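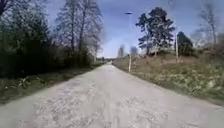
A straight path with a grass verge.

Category: Opinion / Getting Around

Walking is also transport

By Kumaresan Palaniappan
Oct 19, 2019

When I came to live in Garkham, the first thing people asked me was what kind of car I will buy. I said I will walk to work. They laughed in a kind way and asked again. It was five years ago and I still do not own a car, and some of my neighbours still think it is a temporary situation.

I want to write about this because our council is now preparing its transport plan, and I have read it two times. It has 40 pages. The roads have their own chapter, the parking has its own chapter, and the bus to Flukside has a good long section with a map. Walking is in the chapter called "Recreation and Leisure", between the skate park and the picnic shelters.

I have nothing against leisure. On a free afternoon I also like to walk slowly and look at the birds. But at seven in the morning I am not having leisure. I am going to work, and so is the woman from the bakery, and so are the high school students with their heavy bags. If you put our trip in the chapter of picnics, then you will plan for it like a picnic. You will make a nice loop around the lake that begins at a car park and returns to the same car park. It is a lovely loop. It does not go to any place where a person is employed.

In the town where I grew up, the footpaths were bad, much worse than here. They were broken and often there was a motorcycle parked on them. But they went everywhere, because everybody had to go everywhere on foot. Here the paths are of better quality and they stop suddenly. On Conent Road the footpath finishes at the last house, and the shops are five minutes further. For those five minutes you walk on the edge of the road, and the drivers look at you as if your car has broken down. Two times in August a driver stopped to ask if I needed help. I thanked them both. I was carrying milk.

Some people will say that few residents walk along Conent Road, so why should the rest pay for a footpath? I understand this argument and I do not think it is a stupid one. Money is limited and somebody has to choose. But you cannot measure the need for a bridge by counting the people who swim across the river. My neighbour Rajan is 71 and does not drive since his eye operation. He does not walk on Conent Road, because he is afraid to. In the numbers of the council he is a person who does not want a footpath. If you ask him at his kitchen table, he will tell you something different, and he will tell you for a long time.

There is also the matter of lights and benches. A young man with good knees can think that a bench is decoration. For an older person, it can decide if the trip is possible at all – you walk to the bench, you rest, you walk to the shop. The same with a lamp for a nurse who finishes her shift late. These are small expenses if you compare them with one roundabout, and the plan contains two roundabouts.

What I ask is modest. Move walking out of the leisure chapter and put it beside the roads and the buses. Finish the footpath on Conent Road before starting any new loop. And when the council invites us to give opinions, please hold the meeting somewhere we can reach on foot. The last one was at the Flukside sports centre, and it finished after the last bus. I walked home, and I had plenty of time to prepare this article.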